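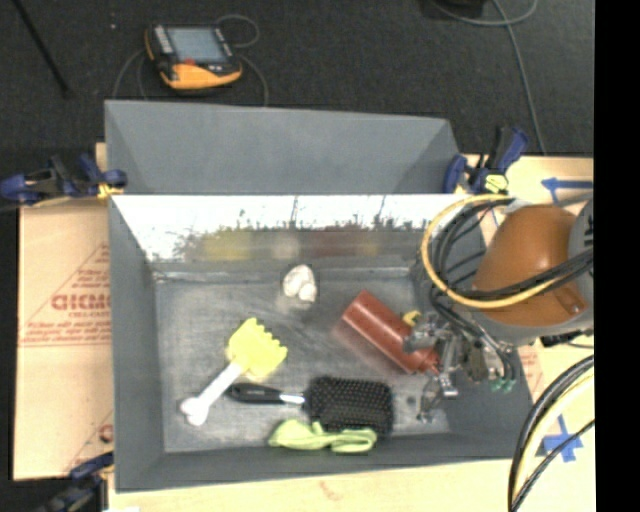 Mietboxen oder Kartons beim Umzug?

Forum > Haus & Wohnen > Umzug und Renovieren
Thema eröffnet am 25.01.2023

moosbeere
Beiträge: 11

Hallo zusammen,

wir ziehen im April um, vom dritten Stock ohne Aufzug in ein Erdgeschoss (endlich!!), und jetzt streiten wir uns seit Tagen über die blöde Frage, worin wir den ganzen Kram eigentlich transportieren. Mein Freund will unbedingt diese Mietboxen aus Kunststoff, die man vorher gebracht bekommt und nach dem Umzug wieder abholen lässt. Ich habe mein Leben lang mit Bananenkisten und Kartons vom Baumarkt gearbeitet und finde, das geht auch.

Angebot liegt vor von Prolten, 40 Boxen für 3 Wochen, mit Lieferung und Abholung. Den Preis fand ich erstmal happig, aber wenn man neue Kartons dagegenrechnet, kommt man auch ganz schön hoch. Hat das hier schon mal jemand gemacht? Und wie ist das mit Büchern? Wir haben sehr viele Bücher.

LG moosbeere

dachkammer
Beiträge: 3527

Boxen, ganz klar. Ich bin beim letzten Mal mit Boxen umgezogen und will nie wieder was anderes. Kein Falten, kein Klebeband, kein durchgeweichter Boden, wenn es beim Einladen schüttet. Bei mir waren es welche von Endex, die gibt es hier in der Gegend aber nicht mehr, glaube ich. Die Deckel greifen ineinander und man kann richtig hoch stapeln, ohne dass unten was einknickt.

Zu den Büchern: Box nur halb voll machen und obendrauf Handtücher oder Bettwäsche. Sonst verflucht dich jeder, der im dritten Stock anpacken muss.

tante_emma_laden

Ich halte mal dagegen. Leergewicht! So eine Kunststoffbox wiegt schon was, wenn noch gar nichts drin ist, und das schleppst du bei jeder einzelnen mit die Treppe runter. Ein Karton wiegt so gut wie nichts. Bei Erdgeschoss zu Erdgeschoss wäre mir das egal, aber bei euch?

Außerdem die Griffe. Nach einem halben Tag mit diesen harten Kanten hatte ich Striemen an den Fingern, trotz Handschuhen. Gute Bücherkartons haben Grifflöcher mit doppelter Pappe, da merkt man nix.

dachkammer
Beiträge: 3527

Das mit dem Gewicht stimmt schon irgendwie, aber es wird auch maßlos übertrieben. Wer seine Box vernünftig packt, merkt den Unterschied nicht. Und mir ist noch nie eine Box unten aufgegangen. Karton schon, auf der Treppe, mit dem kompletten Gewürzregal drin. Kurkuma in den Fugen, das hatte ich noch beim Auszugstermin.

moosbeere
Beiträge: 11

Oh nein, Kurkuma :D

Danke euch schon mal! An das Leergewicht habe ich gar nicht gedacht. Mein Freund sagt gerade von der Seite, dass er eh das meiste trägt und es ihm egal ist. Das werde ich ihm im April vorlesen.

Was mich noch umtreibt: der Zeitraum. Wenn ich mir ansehe, wie lange beim letzten Umzug die Kisten im Flur standen (peinlich lange), dann weiß ich nicht, ob wir rechtzeitig alles ausgepackt kriegen. Was passiert, wenn man überzieht?

schraubglas

Dann zahlst du nach, und zwar pro Box und Woche. Lies dir das im Angebot genau durch! Bei uns (Firma Sartori, andere Ecke von Deutschland) stand es ganz klein unten auf der zweiten Seite. Wir hatten noch lauter Boxen mit Kellerzeug rumstehen und haben am Abend vor der Abholung alles einfach auf den Boden gekippt. War nicht schön, aber der Keller war danach zum ersten Mal richtig aussortiert.

Ich fand den Druck ehrlich gesagt ganz gut. Mit Kartons hätte ich heute noch drei ungeöffnete stehen.

tante_emma_laden

Und genau das will ich nicht. Ich will auspacken, wann ich will. Bei mir stehen Kartons mit Weihnachtsdeko immer noch so da wie beim Einzug, und das ist völlig in Ordnung, die kommen einmal im Jahr raus und wieder rein. Sowas müsstest du bei Mietboxen alles umpacken.

schraubglas

Für Weihnachtsdeko nimmt ja auch kein Mensch eine Mietbox.

tante_emma_laden

Doch, wenn man komplett auf Boxen umsteigt, wie hier empfohlen wird.

dachkammer
Beiträge: 3527

Ich habe nirgends komplett geschrieben. Kleider gehen in Säcke, Bettzeug sowieso, und was in den Keller kommt und da bleibt, gehört in Kartons oder eigene Kisten. Boxen nehme ich für Küche, Bad, Bücher und den Schreibtischkram.

pfandflasche77

Noch ein Tipp von mir, weil das hier noch fehlt: Beschriftung. Auf Karton schreibt man mit Edding und fertig. Auf den Boxen hält normales Kreppband mal und mal nicht, je nachdem, wie staubig die sind. Ich hatte Etiketten von Prinon, die gingen super drauf und beim Abziehen blieb nichts kleben. Immer auf die kurze Seite, nie auf den Deckel! Den Deckel siehst du im Stapel nicht mehr und außerdem landen die Deckel irgendwann auf der falschen Box. Bei uns stand Bad drauf und drin war der Toaster.

Und wisch die Boxen bei der Lieferung einmal aus, bevor die Teller reinkommen. Unsere waren zwar ordentlich, aber man weiß ja nicht, was der Vormieter drin hatte.

moosbeere
Beiträge: 11

Kurze Seite ist notiert, danke!

Also, Zwischenstand hier am Küchentisch: Wir nehmen wohl weniger Boxen als im Angebot und holen für Bücher und Keller Kartons dazu. Ich frage morgen mal bei Prolten, ob die das Angebot kleiner machen und was eine Woche Verlängerung kostet. Für die Pflanzen habe ich noch gar keinen Plan, die große Monstera passt in nichts rein, was einen Deckel hat.

pfandflasche77

Monstera ganz zum Schluss ins eigene Auto, Beifahrersitz nach hinten, Anschnallgurt um den Topf. Und im April vorher auf die Temperatur schauen, meine hat nachts im Transporter gestanden und danach die Hälfte der Blätter abgeworfen.

tante_emma_laden

Für Bücher Kartons, sag ich doch. Pack sie aber bitte auch nicht ganz voll.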